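Pillai planner update adds joint approach and finger-opening search

Flestden has released version 3 of Pillai, its grasp-planning package for two-finger arms. The update merges the approach planner and the finger-opening search, which ran as separate processes in version 2, into a single optimization step.

In earlier releases the opening was fixed before the approach path was computed. With thin or stacked items this often left one finger with no clearance over the plate, and the planner had to start again. The new solver treats opening, wrist angle and path as one problem – a change that also removes a message queue between the two processes.

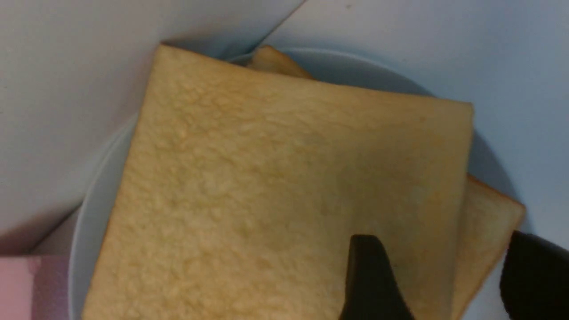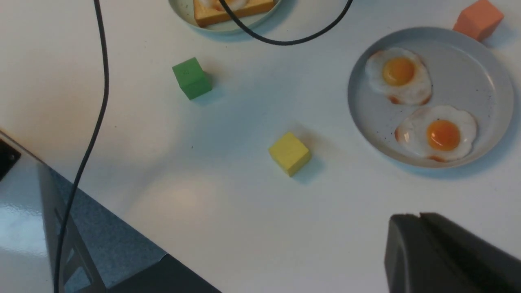
Wrist camera views from the Kokside test table: sliced bread on a plate (first) and a plate of fried eggs with colored cubes nearby (second).

Flestden tested the release at Kokside on 1662 logged planning requests. Median planning time was 22 milliseconds on the lab's standard workstation. Requests that reach the time limit now return the best partial plan with a status code, and the calling program decides whether to use it.

Configuration files from version 2 load without changes, but custom cost terms must be recompiled. A plug-in for the Hesdale simulator is due in May. Support for soft fingers is still marked experimental – it is switched off by default.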